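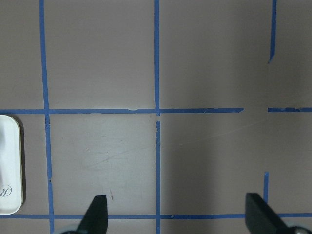

Air Drying (Dishes)

August
By Florencio Sotomayor

Air drying is what you do with clean dishes when you don't wipe them with a towel. You wash, you rinse, you stand the thing up somewhere and you let the water run off and the rest of it evaporate. It covers everything from a plate leaned against a wall to a built-in cupboard with slats for a floor. I've written entries for this site on dishcloths, scouring powder and sink stoppers, and this is the one I've been looking forward to!

How it works

Two things happen, and people mix them up. First comes draining, where gravity does the job, and it's over pretty fast. A dinner plate on its edge loses most of its water in the first minute or two. After that comes evaporation, and that can take all evening if the kitchen is humid or the window is shut. A cup set upside down on a flat towel drains just fine but hardly evaporates at all, as the damp air is trapped inside it (that's where the stale smell in mugs comes from, if you've ever wondered). Tilt the cup even a little and air can get in under the rim.

Hot rinse water speeds everything up. The dish itself warms, and the film of water left on it goes quickly. Glass and thick stoneware hold heat well. Thin plastic doesn't, and it also makes water bead up instead of spreading out, so plastic tubs are always the last things dry in my house. I shake them over the sink and I still find drops in the corners at bedtime.

Spots and film

Spots are minerals left behind when hard water dries. They aren't dirt and they won't hurt you, but they look bad on a wine glass. In Wemance, where I grew up, the water was so hard that my mother kept a spray bottle of weak vinegar by the faucet and gave every glass a quick pass before it went up to dry. A cloudy film that won't come off with vinegar is usually etching, and etching is permanent. I've had both and told myself for years that it was all the first kind.

Leftover soap does something similar. If your plates feel a bit slick when you put them away, you're using too much soap or rinsing too little.

Racks, mats and cupboards

The wire rack is the one most people picture. Older ones were bare or tinned steel and rusted wherever two wires met. Coated wire solved that for as long as the coating lasted, and then the rust started at the tips and feet, where things rub. Wooden folding racks are kinder to china but need to dry out themselves now and then, or they go gray and fuzzy. Stainless steel costs more and mostly just sits there being fine.

Some racks are made for cups and glasses only, with uprights you hang each one over. They take up very little room. Bottles do well on them too, as long as the neck is wide enough.

Mats came along much later. They fold up and go in the wash, and I keep one for when we have company – but a mat holds water right under whatever is sitting on it, so you really do have to lift things and move them. 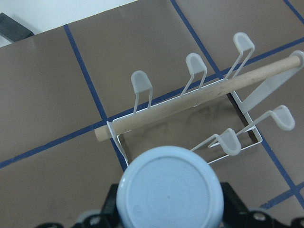
The draining cupboard

Now my favorite part. In Finland, and in plenty of homes in Italy and Spain, the cupboard over the sink has an open rack where the bottom shelf would be. You put the wet plates straight in, shut the door, and the drips fall into the sink. Nothing gets put away later, as it's already away. I first met one in a rented apartment on the Calle Montes, and I opened and closed that door like a kid with a new toy.

My old neighbor Valeriano Olmedo built one into his own kitchen out of a secondhand wall cabinet and oak dowels. He cut 18 slots a side and spaced them for his everyday plates, then married a woman with much thicker plates. They used every other slot.

Towel or no towel?

Home economics books used to argue over this a lot. The case for air is simple enough: a clean dish touched by nothing stays clean, and a dish towel that's been hanging by the stove for three days isn't doing anybody a favor. The case for the towel is speed, shine, and having your counter back. Cast iron and carbon steel should always be wiped and warmed, never left standing, and good knives ought to be dried by hand right away. The same goes for wooden spoons and cutting boards, at least a quick wipe before you stand them on edge.

Everything else I leave alone overnight.

Care of the rack

Racks get dirty, especially the tray. White crust is scale and comes off with warm vinegar. Pink or orange slime is a bacterial film that likes soap residue, and it'll come back if the tray never gets to dry. Empty it daily, scrub it weekly. Cutlery holders need the most attention, and I use an old bottle brush for the bottom of mine.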